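From: Duarte Baptista
To: Iscombe old-house list
Date: 2022-03-14
Subject: Re: [iscombe-houses] Kitchen breaker keeps tripping - whole rewire or not?

On the Iscombe list, a member on Arroyo wrote:

> We bought the house on Arroyo last fall and the kitchen breaker trips
> whenever the toaster oven and the kettle are on together. Sometimes the
> microwave and the toaster oven do it too. The panel was replaced by the
> last owners but I think the kitchen wiring is older than that. All the
> counter outlets seem to be on the same breaker, and so is the dining
> room light.
>
> One electrician told us the whole first floor has to be rewired. The
> other quoted $2999 to run new circuits to the kitchen and leave the
> rest alone. Is the cheaper job a waste of money if we end up doing the
> rest later?

I went through this four years ago in a house of the same age, so I'll answer at some length. I'm not an electrician. Check what I say with whoever pulls your permit.

The tripping by itself is not a sign of bad wiring. A toaster oven and a kettle are both heating appliances and each one can use most of what a 15-amp circuit will carry. Put them on together and the breaker opens, as it should. Please don't let anyone fix this by swapping in a larger breaker. The breaker is there to protect the wire in the wall, and if the wire is 14 gauge it has to stay on 15 amps.

Before you decide anything, make a map of the circuits. Turn off one breaker, walk through the house with a plug-in lamp, and write down everything that is dead. Do the lights and the basement too. Mine took an afternoon and I found the back porch, half the hall and the refrigerator all on one breaker marked "stove." Tape the finished map inside the panel door.

Then list what you plug in on the counter and copy the wattage from the plate on each appliance. The plate is usually on the back or the bottom. Ignore the small stuff like the radio and the phone charger. It's the things that make heat that matter, and a countertop toaster oven is near the top of most people's list.
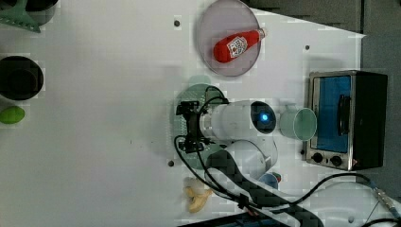 What the cheaper job should include

Current code calls for at least 2 small-appliance circuits for the kitchen counters, 20 amps each, and on 20 amps the wire is 12 gauge copper. Those circuits aren't supposed to feed lights, so your dining room light would have to come off and go somewhere else. Ask if the $2999 covers that. Also ask about:

- GFCI protection for every counter outlet
- AFCI breakers, which our inspector wanted on the new circuits
- the permit fee
- patching the plaster, which is almost never included
- what happens to the old cable (removed, or cut and capped in a box you can still get to)

The last one cost me money. My first quote, from Virnell Electric, left it out, and we ended up with a blank cover plate in the middle of the backsplash. They did good work otherwise and I would hire them again, but get it in writing.

Where to put the outlets

Decide where the appliances will live before the electrician comes. Code gives a maximum spacing along the counter, but nothing stops you from adding more. I had four put in along the long wall and alternated the circuits, so neighboring outlets are never on the same breaker. The kettle goes in the left one and the toaster oven in the next, and I have not had a trip in the kitchen from that pair.

Keep the toaster oven off extension cords and power strips. If the cord doesn't reach, move the oven. Leave the gap behind it and at the sides that the manual asks for, and don't put one under a low cabinet if you have any other spot for it. Mine was under a cabinet for years and the finish on the bottom of the door went brown.

If your basement ceiling is open, you may be able to get new cable up into the kitchen without touching much plaster. Ours was open on one side only. The other side had been finished with a ceiling somebody glued up, and that added a day. 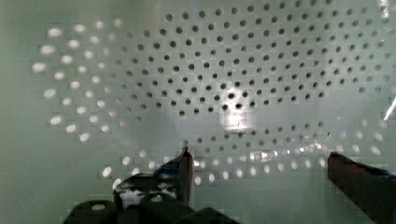
Will the kitchen circuits have to be torn out if we rewire the rest of the floor later?

They can stay. New circuits run straight from the panel to the kitchen are separate from the rest of the floor, and the later work just goes around them. The thing to check is that the panel has enough free spaces for both jobs.

As for the electrician who said everything has to be redone, ask what he saw. If he opened a box and found brittle insulation or knob and tube buried under blown-in insulation, I would take that seriously. If he only looked at the panel, get a third opinion. Altuvach Home Inspection will do a wiring check without bidding on the work, and they are booking into April now.

Send the list your circuit map when you have it. I still have mine and can scan it if it would help as a pattern.

Duarte Baptista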